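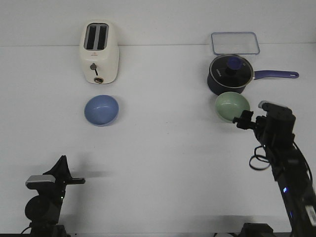

Guten Abend in die Runde, ich sitze seit November an einem Vergleich, bei dem ich eine per Nachahmung gelernte Steuerung einmal mit und einmal ohne Handgelenkkameras trainiere, und ich komme mit meinem Ergebnis nicht recht weiter. Gelernt wird mit Eltent, aus vorgeführten Durchläufen mit zwei Armen, insgesamt 3000 Trainingsschritte pro Variante (ich weiß, das ist wenig, aber der Rechner ist auch nicht mehr der jüngste). Die Aufgabe ist das Umstellen von Schalen, und solange der rechte Greifer so dicht am Rand der mintgrünen Schale ist, läuft eigentlich alles wunderbar. Seltsam wird es vorher, beim Anfahren. Mit allen Kameras zusammen zögert der Arm und pendelt hin und her, ohne Handgelenkkameras fährt er zügig los, greift dafür öfter daneben. Von je 13 Testläufen gelangen mit allen Kameras 4, nur mit der festen Kamera 2. Kann man daraus überhaupt schon etwas ableiten?

Ich habe mir dann die Einzelbilder der Handgelenkkameras angeschaut. Da gibt es Momente, in denen vor den Fingern nur leere Tischplatte und der Toaster zu sehen sind und keine einzige Schale. Kann das die Ursache sein? Und wie weist man so etwas sauber nach?

Liebe Grüße, Konrad Wallner 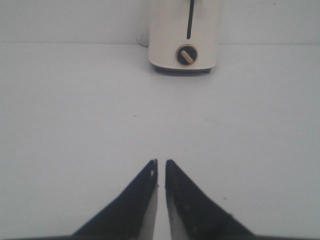 **Dilruba Thambiah** antwortete am Samstag:

Lieber Konrad, erst einmal schön, dass du die Zahlen so offen hinschreibst! Aus 4 gegen 2 bei je 13 Läufen würde ich noch gar nichts ableiten, der Unterschied kann reiner Zufall sein. Wiederhole beide Varianten mit mehreren Startwerten und lege die Anfangspositionen der Schalen vorher fest, dieselbe Liste für beide, sonst vergleichst du am Ende Tischordnungen.

Zu deiner Vermutung: Die lässt sich prüfen. Nimm die fertig trainierte Variante mit allen Kameras und ersetze beim Anfahren die Handgelenkbilder durch ein graues Bild, kurz vor dem Griff schaltest du wieder um. Pendelt der Arm weiter, liegt es eher nicht am Inhalt der Bilder. Hört es auf, hast du einen Hinweis, mehr aber auch nicht, weil graue Bilder im Training ja nie vorkamen. Besser ist es, wenn du sie schon beim Training ab und zu ausblendest und dann noch einmal vergleichst.

Und fang ruhig mit einer einzelnen Schale zwischen den beiden Armen an, da ist die Auswertung viel übersichtlicher.

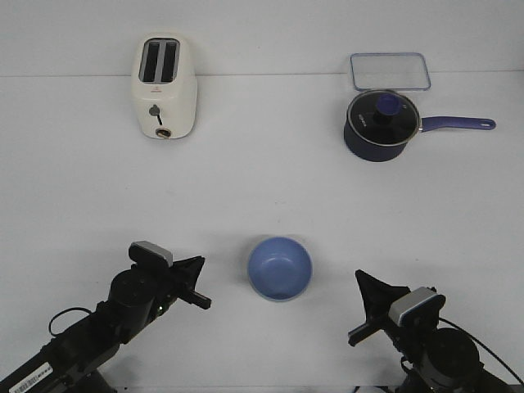 ### Weitere Antworten (2)

**Gast:** Hatte ich mit Niswood auch. Mehr Daten aufnehmen, dann geht das weg.

**Gast:** Schau mal, ob die Kamerabilder zeitlich zusammenpassen. Bei mir hing eine hinterher und der Arm hat genauso gependelt, ich habe wochenlang am Netz herumgeschraubt.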